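Workshop Tips: Picking a Gripper Before It Picks a Fight With You

I spent most of December swapping grippers on a small arm in the back half of the shop, and I have opinions. Some of them are even useful.

Start with the handles you own. Everybody tests on foam cubes, and every gripper ever made can pick up a foam cube. Go find the worst handle in the building and start there. Ours was a bar pull that left just enough room behind it for a finger pad and one bad word.

Cheap pads first. The Fonance set cost me $15 and lasted longer than the Clirkska ones, which came in a nicer box. Wipe either kind with rubbing alcohol before a run. Skin oil is slippery and you are covered in it.

Open the fingers before you move in, all the way, every time. Closing a little early to save half a second is how I put a dent in a drawer front. Oldřich Baláž says the dent adds character. It's not his drawer.
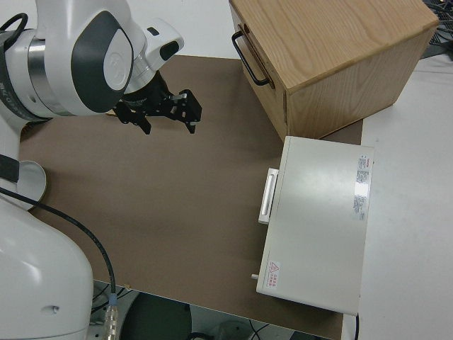

Parallel gripper, fingers open, over the brown board. Wooden cabinet and white case on the right, each with its own style of handle.

Test more than one shape of handle per session. A bar you can pinch from both sides forgives a sloppy approach. A handle with a slot in it wants the wrist turned properly, and you'll find out how lazy your wrist angles have been.

Weigh the thing you plan to pull. The two-finger model from Holtasum managed 400 grams straight up without complaint and let go of 500 on the first jiggle. A kitchen scale will do. Put it back before dinner.

Leave slack in the cable, then turn every joint as far as it goes and look again. Whatever looked generous at rest will be tight as a banjo string with the arm stretched out. Hook-and-loop ties beat zip ties here, as you will be redoing this on Tuesday.

Camera placement: high and off to one side. Mine started straight overhead, where it got an excellent view of the wrist and nothing else. Houshang Najafi tilted it down until he could see both finger pads and the handle together, then marked the bracket with nail polish. Do the nail polish. Tape falls off.

Slow the controller down. The Vondráček box ships with a default speed suited to people who hate furniture. I run it at a quarter of that until a grasp has worked ten times in a row, then creep up.

Write down the finger opening that worked, with the name of the pads you had on. My notes from the first week say "135, good!!" and I have no idea what that was 135 of.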